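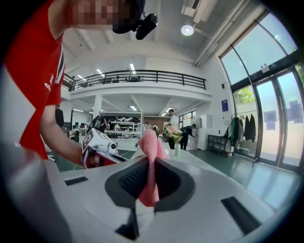 Call for testers: come and put the Kollár hand grippers through their paces

Posted in October by Žofie Štefanec

Okay, so I've been putting this off because I'm hopeless at writing ads, but we need people, and I'd much rather it came from me than from some form letter. I run the testing bench at Jurnwood, and we're looking for paid participants to spend a few weeks using the Kollár kit on the most ordinary jobs you can think of. Wiping things. Folding things. Picking up a cloth, putting it down again, swearing quietly, picking it up again.

If you haven't come across it, Kollár is a hand gripper kit made by a small outfit called Gilora. You hold the gripper, you do the chore with it, and the camera on it records how you went about it. The recordings are what people use to teach a robot arm the same chore. Gilora wants to sell the kit to schools, small labs and keen people with a garage, and before that happens they've asked us for a proper, grumpy, independent review. That's where you come in!

I should say up front that you don't need to know a thing about robots. I'd almost prefer you didn't. The last round was mostly engineering students, lovely bunch, and they all held the grippers the way they figured a robot would want them held. I want to know what happens when somebody who's cleaned a few thousand mugs in their life grabs hold of one. Café staff, cleaners, hotel housekeeping, parents, retired folks with time in the middle of the day – please write to me.

What you'd be doing

You'd work at a tabletop in our big open room, with a gripper in your hand and a list of small jobs in front of you. Some of it is done solo and some in pairs. The cloth jobs are the ones I'm fussiest about, because soft stuff is where the jaws get tested hardest. A towel never sits the same way twice, and when you're wiping down a cup you've got to keep the cloth bunched up and the cup steady and your elbow out of your neighbour's ribs. My own record on the cup job is nothing to brag about (Abílio Tavares, who sets up the bench, has seen it and has promised to keep his mouth shut).

After each block you sit down with me or Abílio and tell us what you liked and what bugged you. Was the squeeze too stiff? Did your wrist get sore? Did you lose sight of what you were grabbing? Say it in your own words, as rude as you like. I write it all up and it goes to Gilora with your name left off.
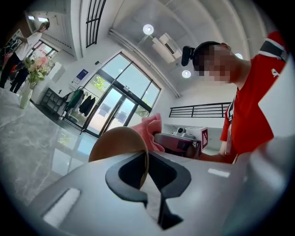
We keep sessions to four hours, with a good long break in the middle and shorter ones whenever you ask for them. Please do ask. The grippers feel light enough when you first pick them up, and then your forearm lets you know all about it the next morning, so if you've got a dicey wrist or shoulder, mention it when you write and we'll work out whether it's a good idea. Left-handers, I'd love more of you. The kit is supposed to suit either hand and I have my doubts.

The room itself is bright and pretty sociable. There's generally something else going on at the other benches, people coming and going, so if you need total silence to concentrate you might find it a bit much. There's a rack by the door for your coat, and decent coffee, which I pay for myself because the stuff we used to get was criminal.

What I'm after in a tester

Mostly patience. You'll do the same small job over and over, and the tenth go matters to me as much as the first. You'll need to be 18 or over, okay with standing for a good stretch, and okay with being recorded while you work. We go through the consent form together before anything starts and you can pull out at any point, with pay for the time you've done. Reasonable English is handy for the chats afterward, but if you're more at home in Portuguese, Abílio will happily do yours.

Please don't apply if you work for Gilora or for Firska, who make the competing kit. We did the Firska review in the spring and I'd like to keep things clean between the two.

Pay and hours

You'd get $3,000 for the full run, paid in two halves, one at the midpoint and one when you finish. Mornings start at 9:30 and afternoons at 2. You pick one or the other and stick with it, as swapping makes a real mess of my spreadsheet. Bus fare is covered both ways, and so is parking if you keep your receipts. If you leave early we pay you for the sessions you've worked, no drama.

How to get in touch

Drop me a note with your name, which half of the day suits you, which hand you favour, and a line or two about a chore you're really good at. Skip the résumé, I won't read it. Put "Kollár tester, ref 676" in the subject line so it doesn't get buried with everything else. I'll ring people back in the order they write in, and we'll have you in for a short try-out first, paid as well, so you can see whether you can stand the thing before signing up for the lot.

Any questions, just ask for Žofie at the front desk. If I'm at the bench I might take a little while to come out, so bring a book!

Contact: Žofie Štefanec, testing bench, Jurnwood | © Jurnwood | Back to top

Recent items
Firska kit: what our testers made of it
Wanted: weekend bench assistant
Sore wrists and how we changed our break times
Getting to Jurnwood by bus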